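I think people building arms at home spend way too much on the arms and way too little time on boring kitchen stuff. Our shared shop in Vetby has two of them, and I'd happily trade a week of tuning for one good evening with a wok! 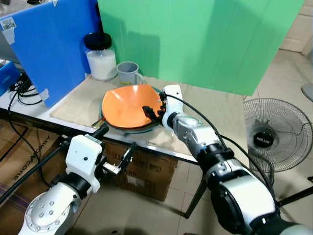 Right hand on the rim, orange wok tipped on its glass lid.

Round, shiny, awkward – that's the homework I'd give any beginner. Blocks are too kind, and I stacked 225 of them in June before I got bored enough to quit.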